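Cutting Energy Use on Laundry Day
December 12, 2022

Most of the energy in a load of wash goes into heating water and running the dryer. A few changes at home bring both down.

Wash in cold. Everyday clothes and lightly used towels come clean at the cold setting with ordinary detergent. Save hot for sickroom bedding and greasy work clothes.

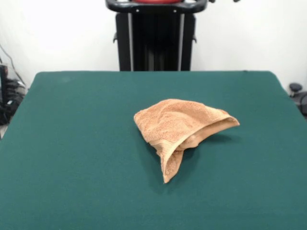

Run an extra spin before drying. It uses far less power than the dryer does, and it takes 5 minutes on most machines. Shake each piece out as you load the drum, and dry heavy cotton separately from shirts.

Clean the lint screen every load. Check the outside vent flap in December, when ice can hold it shut.

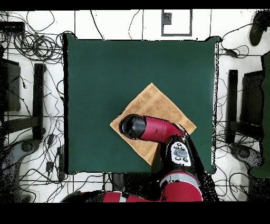
Photo: Foment

Air-dry when you can. A folding rack near a sunny window handles a small load overnight. Leave 2 inches between items and crack a door so the damp gets out.

If you do use the dryer, pick the moisture sensor setting over the timer. With a timer, start at 30 minutes and check.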